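Why do robots have rules?

A robot arm is strong, and it does not get tired. It also does not know that your hand is a hand. For this reason people write safety rules before they let a robot work.

The first rule is about space. When the arm is switched on, people stay behind the line. At our learning room in Tatham the line is 2 metres from the table. The second rule is about speed. If a person must come near, the arm has to go slowly or stop.

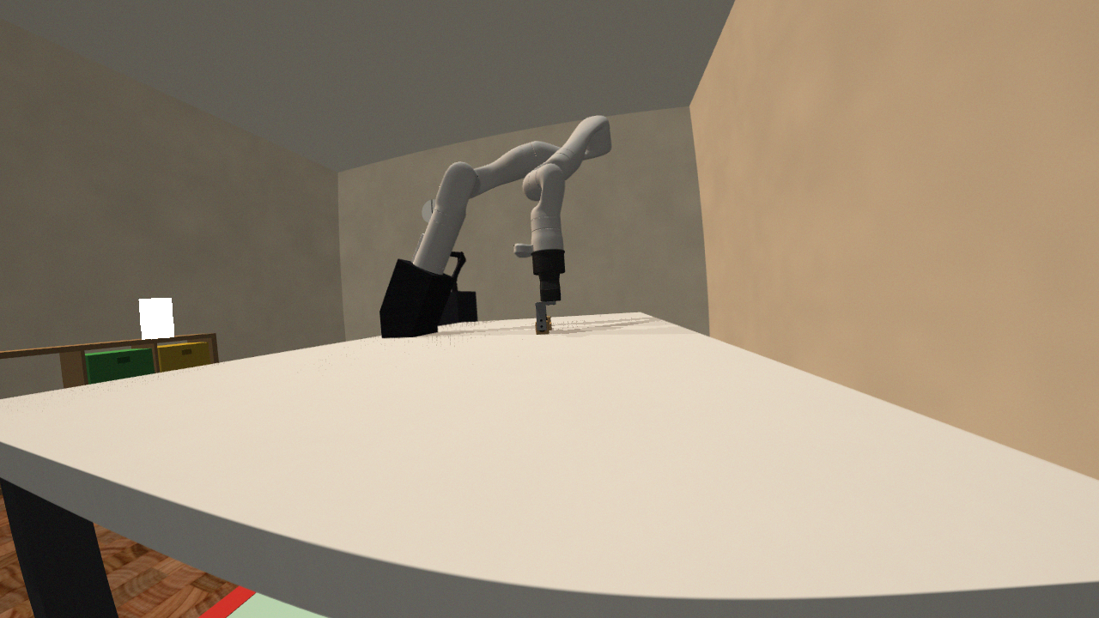 Johanna Schnyder

A new job is tried on the computer first. In this one, the white arm reaches over the table and its gripper points down at a small orange block. If the arm makes a mistake in a computer world, no one can be hurt, and we can repair the program.

The third rule is about the table. Only the things for the job may lie on it. A forgotten cup can be knocked over, or pushed to the floor.

And the last rule: everybody must know where the stop button is. It is big and red, and you may press it even if you are not sure. Leonie Frei, who teaches our April course, lets each child press it once before the lesson starts.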